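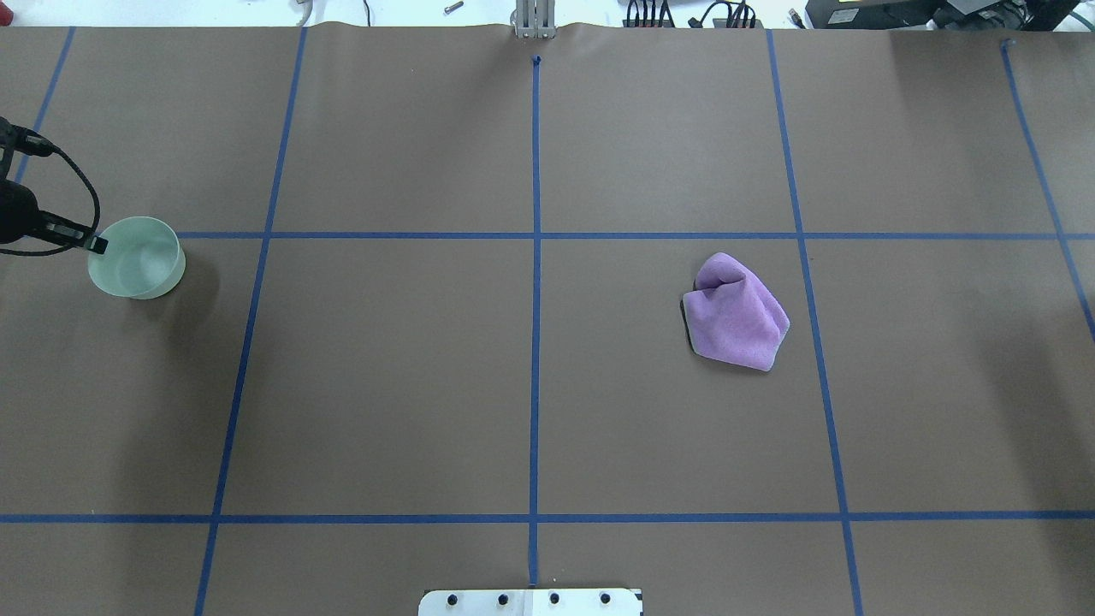 Volby Matte Brown Table Paper, wide roll

I bought this after reading one too many reviews calling it "life changing." It's brown paper. Let's keep our heads.

The roll I got is the 40 foot one. I wanted something to cover the big table for sorting and craft days, and the Bataineh vinyl cover I had before never lost its fold lines. The Volby lies flatter than that, I'll give it that much. It took nearly a full day with books on the corners before the ends stopped curling, and the listing says "instantly flat." No.

The surface is smooth and doesn't shine under the overhead light, so that claim holds up. Blue painter's tape sticks well enough to mark the table off into sections. Peeling it is another story. Go slowly, at a low angle, and you might get away clean. I pulled one strip in a hurry and took a fuzzy layer of paper with it. The seller says you can reposition tape "again and again" -- I got 2 moves out of a strip before the paper started to look chewed.

Spills: it is not waterproof, whatever the photos suggest. A few drops wiped up right away with a microfiber towel left a faint ripple. A bigger splash went straight through to the wood. Keep your cups off it or put a saucer under them.

The Flurnen paper is cheaper and thinner, and it tore on me twice in September. Brima makes a heavier one that I haven't tried. Ragnvald Haugen swears by it, but he also swears by his glue gun, and I've used that glue gun.

The page shows 1,229 ratings, almost all of them glowing. I'd guess a lot were written the day the box arrived. Mine has been down 12 weeks and the edge where people lean has gone soft and a bit furry.

Three stars. I'll finish the roll. Check the width before you order, the size chart is wrong by an inch.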